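Progress report on the Starncombe handling cell, for Noemí Tapia

Dear Noemí,

Thank you for being so patient with us over the summer. I promised you a full account of the gripper fault, and I'm sorry it has grown rather longer than I meant it to – there has been a lot to tell!

The fault first showed in May. While handling a power cord, the gripper would stay closed after the release command, and the arm carried on with its next move regardless. 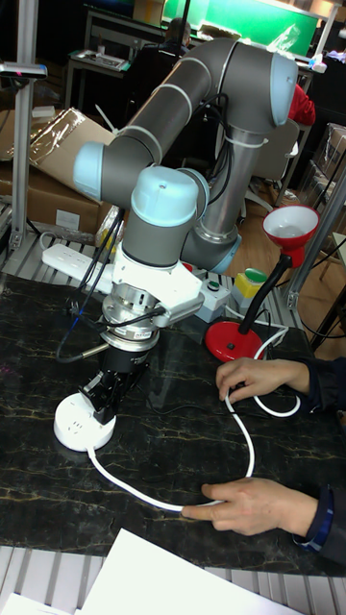 Brisa Alvarado wrote back on my first draft that the jammed release bothers her far less than the arm moving on afterwards, and she would like that treated as the safety matter. I agree with her entirely, and we have changed our order of work to suit.

Wenceslao has since gone through the logs from 507 cycles and found 16 late releases, every one of them with a cord in the fingers.
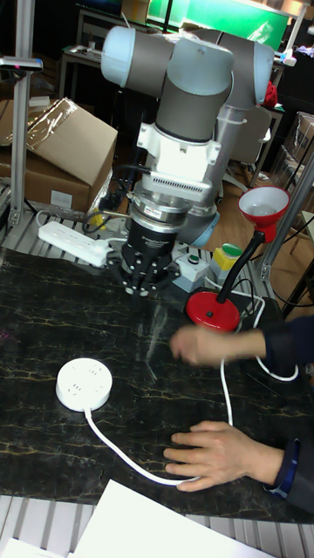 The new program waits for an open signal before any move is allowed, and stops the arm if none comes within 700 milliseconds. We are still working with cords by hand at low speed.
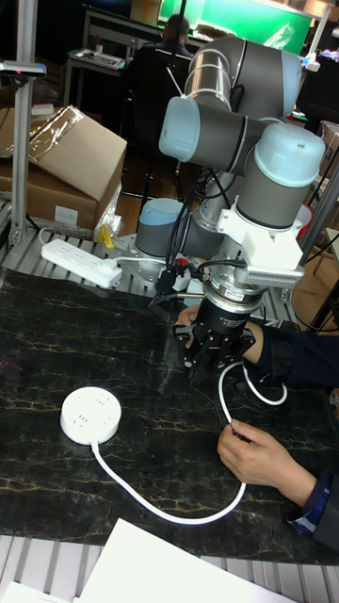 Fulgencio has asked Kovico for a replacement finger set, and I hope to have a delivery date for you soon.

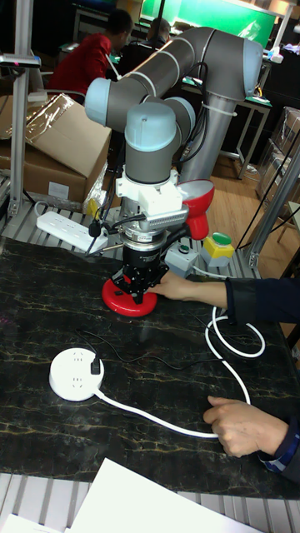
Will the fault delay the move to Illey? We expect to keep to the plan, provided the cell first completes 100 cycles without a late release.

With warm thanks, as ever,
Nayeli Xolalpa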